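Skip to content Home Features Buying Guides Back Issues Subscribe

Search the magazine Enter keyword Go

What a Gripper Really Costs You

A first-person tour of the budget, from the quote to the drawer full of spare pads

Wednesday, March 1, 2023

My first equipment budget for a gripper project was one line long. It said "grippers" and then a number, and I was so pleased with how small the number was that I sent it off before lunch. By November I had gone back for more money twice, and the second time I brought donuts.

So when our little team got the go-ahead this winter to buy a set of hand-held grippers for kitchen work (picking up bowls, moving cups, putting the plates away, all the stuff your arms do while your head is somewhere else), I promised myself I'd do it properly. What follows is how that went, with the prices left in.

We had quotes from two suppliers. Bergmann sells a sturdy unit with metal everything, and their salesperson was a delight, and the price was $3,000 for each hand. You want two hands. You also want a spare, and I'd argue hard for a spare pair, so suddenly you're looking at four units before you've bought a single cable. Flernia came in a good deal lower at $600 a unit, with a longer wait and a manual that somebody had clearly written on a train. I went with Flernia. I'd love to say I built a scoring sheet, and I did, but I filled it in after I'd already decided.

Then come the small things, and this is where my first budget died. Jaw pads wear out. Screws work loose and roll under the stove. We ordered 54 replacement pads to start with, which got a raised eyebrow from purchasing, and I stood my ground! A pad costs less than a sandwich. A day with four people standing around waiting for a pad costs a whole lot of sandwiches. Put the consumables on their own line, give that line a boring name, and defend it.

Storage counts too. We forgot it the first time – both kinds, the digital kind and the kind with shelves. Recordings pile up faster than you'd believe, and so do cases, chargers and the little bags of hardware that come with each unit. I now price a lockable cabinet into every plan. We bought ours from Imix, the office furniture people, and it's the least exciting purchase I've ever felt this strongly about.

And please, budget for the crockery. I had this down as zero, figuring we'd raid our own cupboards, and for a week we did. After that I set aside a modest amount for dishes and told everybody to shop for variety. Matching sets are a waste of money for this job. You want thick rims and thin rims, plastic and ceramic, see-through things, things with handles, bowls that nearly match but don't. Thrift stores are perfect for it, and you'll come home with a pitcher you secretly want to keep.

The other number I got wrong was time. I'd planned on the operators being up to speed in a morning. Call it some 4 days before a new person stops thinking about their wrists, and you pay for those days whether the recordings are any good or not. It's labor, so it sat in a different spreadsheet, and I'd cheerfully pretended it belonged to another department.

A real counter is a busy place to work, too. If your plan assumes a clear table with one cup in the middle, your plan is for a different project. Ours has to cope with stacked plates, jars, a wire rack and a whole thicket of utensils back by the wall, and every one of those eats into how much a person gets done in an hour.

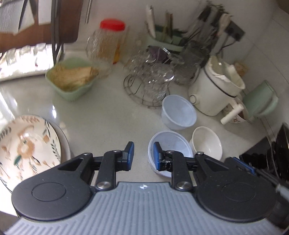 Skenow, a small outfit that has been buying this kind of gear longer than we have, read a draft of my numbers and thought I was still being cheap. Their view was that I should double the line for spares, cut the crockery in half, and never sign for more than one delivery at a time, so that a bad batch doesn't fill the whole cabinet. They also said the $3,000 unit would have paid for itself by the second year. I'm not convinced on that last one, and we went back and forth over it for most of an afternoon.

I did take the delivery advice. We split the order in two, and the supplier grumbled a bit and then agreed. The spares line went up, though I wouldn't go as far as double. The crockery line I left exactly where it was.

My budget is now eleven lines long and it fits on one page, just. The second delivery is due after the spring break, and I still need to find out who pays for the shipping.

We use cookies to remember your preferences and count visits. Accept Manage settings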